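Twal: a desk-clearing picture set

README, version 2

Hi! I'm Ivar Bakke, and Twal is my collection of pictures of tables that people eat at and work at on the same day. If you've ever had a mouse pad on one side and a chip canister on the other, you already know the subject. I started it in July under the name Plillness, which everybody misspelled (me included), so the old name only survives in a few folder titles.

What's in it

There are 1,708 pictures in the full set. Of those, 1,543 have notes and the rest are waiting for me to get to them. The notes are short and written in plain words: what's on the table, roughly which part of the table it's on, and where I'd put it when clearing up. I keep the packets and bowls in because they are the whole fun of it!

The tables themselves vary a lot. Some are bare, some have a cloth, and I've grown fond of the white cloth with the thin black grid, even though it makes every crumb look like a decision. Snacks tend to drift to the far side, and the mouse stays near the middle where a hand can find it.

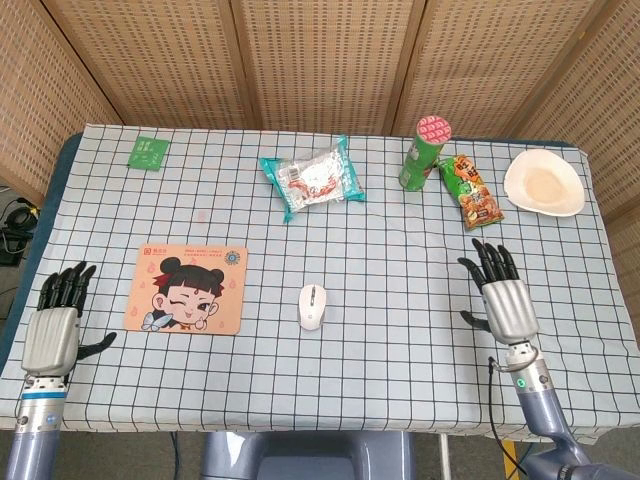

How I sort things

I use four labels: keep, snack, trash and ask. The mouse and the peachy mouse pad with the winking cartoon girl are "keep", easy. The chip canister and the green-and-orange bag leaning on it go under "snack", and so does the teal-and-white package. A paper bowl with only some pale residue in it is "trash". The little flat green packet got "ask", as I couldn't tell what it was for and I'd rather leave a gap than guess.

If you think a bag should be trash, look at the note before changing the label. I don't mark a bag as empty from the outside.

Files

Pictures are in folders of 80, and the last folder is short. Notes sit next to the pictures as plain text files with matching names. The Skidova folder has its own spelling of the labels (all caps, sorry), and Prundmont uses the same ones as everything else.

Known problems

Small print on wrappers mostly isn't copied into the notes. "Bag" and "packet" get mixed up in the older ones, and I'm fixing those as I run into them.

Last updated 27 August 2021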